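8 June 2025

Okay, so the lighting post. A few of you have been asking for it since March, when I complained (at length, sorry) about trying to match thread colors under the lights at the back of the Cairns room, and I promised I'd write something up once I had an opinion. I have several opinions now! Get a drink.

If you're new: I make bags, mostly, and some cushion covers when I'm feeling patient, and I rent a table in a big shared room that everyone calls Cairns after the name over the street door. I moved in with one sewing machine, a cutting mat and far too many zippers. My old setup was the corner of my bedroom, eight feet of ceiling and one lamp, so going from that to a long white room with beams was a bit like going from a closet to a gym. I spent the whole first morning looking up.

I'd never thought about ceilings before. You don't, if you've only lived in apartments, they're just the thing the smoke alarm is on. But this one is all white, with these fat white beams going across, and then pipes and cables running along between everything as if someone kept adding one more and then one more. I thought it would bug me. I'm a person who hides her charging cables in a box that is hidden in another box. But I like it up there. It's all out in the open, so if you want to know where something goes you just follow it with your eyes until it stops, and I do that a lot when I'm supposed to be pinning.

The thing I really wanted to talk about though is the difference between the two kinds of light in there, because it took me weeks to work out that this was my problem and that my eyes weren't going.

There's the fluorescent light, which is bright and flat and gets into every corner. And then down at the far end there are the black pendants, four of them, with dome shades, and they're gorgeous. Everybody wants to sit under the pendants. I wanted to sit under the pendants! When I picked my table I walked straight past three perfectly good spots and went for the far end like a moth, and I was so pleased with myself. It looked like a magazine. I set out my little jar of clips and everything.

Then I cut out a whole tote in what I was sure was charcoal canvas and a charcoal lining, took it home, and the lining was navy. Navy! Very obviously navy, in my own kitchen, in daylight, with my breakfast. I'd bought both of them from the same shelf and they'd been sitting in the same bag, and under those lamps they were the same color. I finished it anyway and it's my grocery bag now. It's a nice bag. It just isn't the bag I was making.

So that was March. After that I did what I should have done first and carried a handful of scraps up and down the room to look at them in different places. I took 24 pieces, everything from cream to black, and safety-pinned them onto a strip of leftover calico so I could walk about with them like a very boring flag. I'd stand still, look, write down which ones I couldn't tell apart, then move along one beam and do it again. Using the beams as stopping places was my best idea of the whole year. They're spaced out down the room anyway, so each one got a line in my notebook, and by the end I had a sort of map.

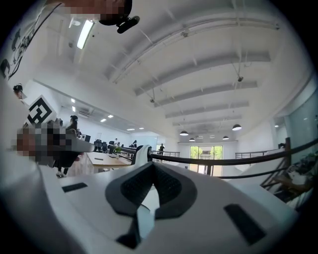
The darks were the worst, which won't shock anyone who has ever tried to put on matching socks in winter. Black, navy and a very dark brown all turned into one color by the time I got to the end with the lamps. The creams and whites did something sneakier. Under the bright light they split apart nicely, so I could see which was pinkish and which was a little green, and then under the pendants they all went the same buttery shade and looked like they belonged together. I have a stack of finished cushion covers at home that I now look at with suspicion.

The middle of the room turned out to be where I did best, to my great annoyance, as it's the part I'd called "the hallway" to anyone who would listen. You get the bright light without it being right on top of you, and there's less shadow from your own head. The head thing is a real problem! If the lamp is behind you and you lean over the machine, the needle ends up in the dark, and you can tilt and wriggle all you want, your head comes with you.

I moved tables in April. It was a wrench. I left my pretty end behind and carried everything up the room in four trips, and I sulked for an entire afternoon and then threaded a needle on the first try and stopped sulking.

A few things I'd tell anybody setting up a sewing spot (or drawing, or model painting, or whatever you've got) in a room with big industrial-type lighting:

- Look at the ceiling before you look at the tables. I mean really stand there and find out where the light is coming from, and then sit down in the chair and find out again.
- Take scraps with you on the tour. People will think you're odd for two minutes and then they'll want to see the scraps.
- Go back in the evening. My room is a different place after dinner, and a spot you love at noon can be a cave by seven.
- Check your own shadow. Hold your hands out where the needle would be and look for it.
- Pendants are for eating and talking under. I will die on this hill, comfortably, with a sandwich.

About that last one. I did end up making friends with the far end again, it's where I go for the parts of a bag that don't need me to see color. Turning straps, for example. Turning a strap right side out is a job for a warm pool of light and a podcast and a chopstick, and you don't need to know whether the thread is ecru or ivory. Same with snipping threads, stuffing cushions, and winding bobbins if I'm not fussy. I've got a basket that lives next to my chair and gets filled with that kind of work during the day, and then I take it down there for the last hour. It's become my favorite part.

Now, shopping, as I know half of you skipped down to this bit. I did buy a lamp. I bought a clamp-on one called a Masari, and I had been all set to buy the bigger floor-standing one, the Rallance, until I worked out that I'd have to carry it on the bus. The Masari cost me 56 dollars and clamps to the edge of the table. The arm is long enough to reach over the machine and come down on the left side of the needle, which is where I want it as I'm right-handed and my right hand is always in the way. It has a dimmer that I thought I'd never touch and I touch it constantly. I turn it up for black on black and down for anything shiny, and I wish the dial was somewhere other than the back of the head, where I have to feel around for it like I'm looking for a light switch in a hotel.

What I don't love: the clamp leaves a mark. Put a bit of felt in there. I used an offcut of wool felt folded over twice and it has been fine, and it has the bonus of looking as though the lamp is wearing a sock.

I had one go at fixing the light without buying anything, too. I'd read that a big white surface next to you bounces light back into the shadows, so I propped a piece of white foam board at the end of my table, and it worked a treat. The underside of the machine arm went from murky to quite readable. I'd recommend it to anyone who is waiting for payday. It did fall over every time someone opened the door, so I've since cut it down and wedged it behind my thread rack, where it does slightly less good but stays up.

The bag I'm on at the moment is a commission from the people at Nanano, the coffee place on the corner, who want 26 small drawstring pouches for their beans. They're plain natural cotton with a dark green cord, and I have to tell you that dark green cord and black cord are identical twins under a pendant lamp. I sorted them all in the middle of the room, put a rubber band around the greens, and then I double-checked by the window, and then I checked again at home. I've learned! I'm not going to hand over a sack of coffee pouches where one has a mystery cord.

I'm making them in batches, all the side seams and then all the channels and then all the threading, and the channels are the part I'd warn you off doing when you're tired. The fold has to be even all the way around or the cord bunches up on one side and the whole pouch hangs like it's had bad news. I press the fold first and leave it to cool flat under a book. My book is an old road atlas and it's perfect for this – wide, heavy, and I don't care what happens to it.

Next time I want to do a proper post on cord and which kinds slide nicely through cotton, so if you have a favorite please leave it in the comments with the thickness. And if anyone has a way to keep white thread white in a room full of other people's projects, I'd like that as well. Mine picked up something blue last week and I've had to throw out most of a spool.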